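I promised I'd write up how the money side of the memory-swapping project is going, and I've put it off twice, partly because the spreadsheet frightens me a bit. Octavio, bless him, has now been through it line by line (with tea, and a good deal of sighing), so I've run out of excuses!

We had two quotes for the next lot of fixtures and spare gripper fingers. Tendcombe came in at 2,110 pounds and Drurik at 2,144, and I spent a whole evening dithering over a gap that small.
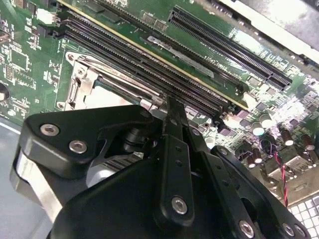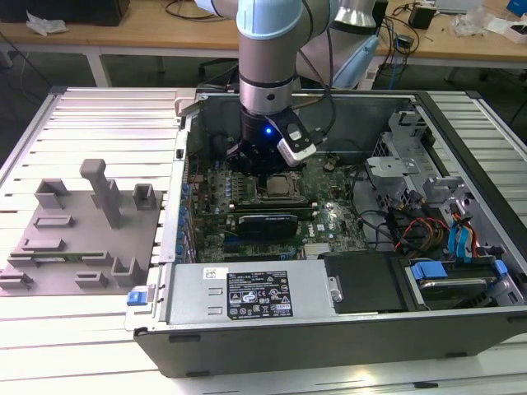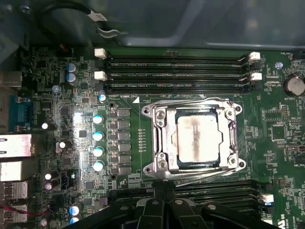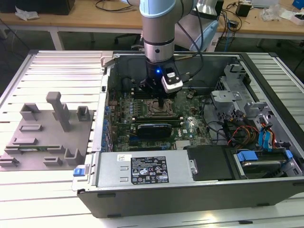
The arm at work over the open tower, close up and from the side.

In the end I went with Drurik, as their price includes delivery and a second set of fingers, and Zawadi has dealt with them before and likes how quickly they answer the phone. The bigger question is whether to buy more old towers now or wait until February, when the new budget opens. I'd love to have them sooner, but we'd need shelving first, and I left that off the list completely. Mutua is measuring the back wall for me, and I'll order once he's sent the sizes over.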